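Hasari to Open Second Distribution Center in Bendmont

BENDMONT – Home goods supplier Hasari will open a distribution center in Bendmont in December, the company said. The building will take over regional deliveries now handled from its warehouse in Pilkington.

The new center has room for 3000 pallets. Hasari expects it to ship 2000 orders a day once both loading shifts are in place. The Pilkington warehouse will stay open and will handle returns and spare parts.

"Our stores in Cluduscombe have been waiting too long for stock," said Ladi Adebisi, head of logistics at Hasari. "Trucks leaving Bendmont at 5 a.m. can be unloaded there before the doors open."

Hiring for warehouse and driver positions has started. Current Pilkington staff may apply for a transfer until the end of November and will keep their pay grade and vacation days.

Delivery routes

Long-distance loads will travel by divided highway, with two lanes in each direction of travel used by the company's trucks. Store deliveries will switch to smaller vans at the edge of town.
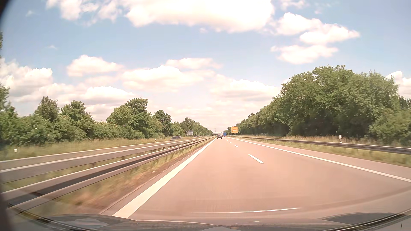
About Hasari

Hasari sells kitchenware, bedding and storage products through its own stores and by mail order. Its catalog lists 1000 items.

Media contact: Hasari Press Office, Pilkington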